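Seit Donnerstag haben wir im Büro eine neue Raumbuchungssoftware. Sie heißt Rareo. Ich erzähle das jetzt hier, weil ich im Büro keinen Raum bekomme, in dem ich darüber reden könnte.

Ausgangslage: Wir haben 3 Besprechungsräume und 40 Leute. Bisher hing an jeder Tür ein Zettel. Man schrieb seinen Namen drauf, und wenn schon einer draufstand, ging man wieder. Dieses System lief acht Jahre und ist kein einziges Mal abgestürzt.

Der Zettel hatte laut Geschäftsführung aber "keine Transparenz". Ich weiß nicht, wie transparent ein Zettel noch werden soll, er hing auf Augenhöhe.

Also Rareo. Zur Einführung gab es einen Workshop. Der Workshop fand in der Teeküche statt, alle Räume waren vom System für Testbuchungen gesperrt.

Die Räume haben jetzt auch Namen. Früher: der große, der kleine, der mit der Säule. Heute: Kuvbridge, Orthorpe und Doležal. Die beiden ersten sollen Weite vermitteln. Doležal ist der mit der Säule.

Gesagt wird natürlich weiterhin "der mit der Säule". Kristýna aus der Buchhaltung ist die Einzige, die Doležal richtig ausspricht, und sie weigert sich, das zu tun, bis jemand den Haken auf dem Türschild ergänzt.

Buchen geht so: App öffnen, Anlass wählen, Teilnehmerzahl eingeben, "gewünschte Energie" angeben. Zur Auswahl stehen "fokussiert", "kreativ" und "offen". Ich wollte eine Reisekostenabrechnung besprechen. Habe "offen" genommen, im Sinne von: der Betrag ist noch offen.

Vorschlag des Systems: Orthorpe, 7:15 Uhr.

Wer nach der Buchung nicht binnen acht Minuten im Raum eincheckt, verliert ihn. Einchecken geht über das Display neben der Tür. Das Display braucht zum Hochfahren auch so seine Zeit. Ich habe da schon Menschen stehen sehen, die leise mit ihm gesprochen haben.

Freigegebene Räume gehen automatisch an die Warteliste. Auf der Warteliste steht man, wenn man gerade seinen Raum verloren hat. Kristýna Rusnák hat sich auf diese Weise am Freitag selbst aus Kuvbridge verdrängt und bekam eine Mail, in der sich das System für ihre Flexibilität bedankt.

Es gibt auch Punkte. Für kurze Besprechungen, für rechtzeitiges Stornieren, für Feedback. Wer viele Punkte hat, darf früher buchen. Auf Platz eins steht derzeit ein Kollege, der seit zwei Wochen in Elternzeit ist und dessen Jour fixe sich jeden Morgen zuverlässig selbst absagt.

Ich habe 20 Punkte. Alle für Feedback. Das Feedback war jedes Mal "Zettel".

Zwischenstand vom Flurfunk: Seit der Einführung gibt es roughly, Verzeihung, ich habe zu lange englische Hilfetexte gelesen, ungefähr doppelt so viele Besprechungen. Die meisten haben zum Thema, wie man an einen Raum kommt.
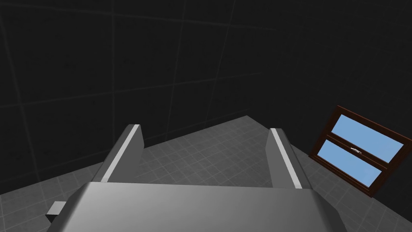
Die Hotline habe ich übrigens auch angerufen. Sehr freundlich. Man hat mir geraten, die gewünschte Energie auf "kreativ" zu stellen, da sei um diese Jahreszeit weniger los.

Im Juli kommt dann das große Update. Angekündigt ist eine Funktion, mit der man den Raum spontan vor Ort reservieren kann, indem man seinen Namen auf eine digitale Fläche neben der Tür schreibt. Mit dem Finger. Die Präsentation dazu hatte ziemlich viele Folien.

Kristýna hat inzwischen an die Tür vom Säulenraum einen Zettel geklebt. Oben steht "Doležal", mit Haken, darunter Spalten für Uhrzeit und Name. Er ist bis Mittwoch voll.

Nachtrag, weil mehrere fragen: Ja, die Reisekosten sind noch offen. Wir haben es im Treppenhaus versucht, aber da war schon der Vertrieb.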